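Site visit: Brircombe apartments, Phase 2
Amarachi Anozie
2020-05-05

Brircombe is a rental community of 28 units in 4 two-story buildings, managed by Fuentealba. I walked the property with the leasing manager and was given access to one vacant two-bedroom and the mechanical room of the north building.

The unit measured 1,553 square feet on the plan, including the enclosed patio. Ceilings are nine feet downstairs. Windows are double pane and latch properly, although the one over the kitchen sink needs a firm push. Each unit has its own electric meter. Water is billed by floor area, a method I dislike for small households.

Heating and cooling come from a Brusier split system, one per unit, with the condensers on a slab behind the parking spaces. Noise at the bedroom window was low with two of them running. Filters are changed by staff twice a year - tenants may ask for more.

The bathrooms have a tub in one and a walk-in shower in the other. Exhaust fans vent through the roof. Water pressure held steady upstairs with the kitchen tap open.

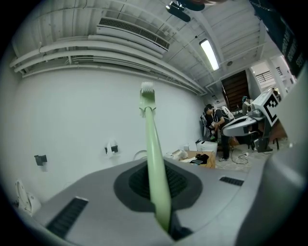
Parking is one covered space per unit, with guest spaces along Lestimen Road. The pool was closed for resurfacing and is due to open in September. Leases run 12 months, and pets are accepted with a deposit. I did not see the laundry building, which was locked.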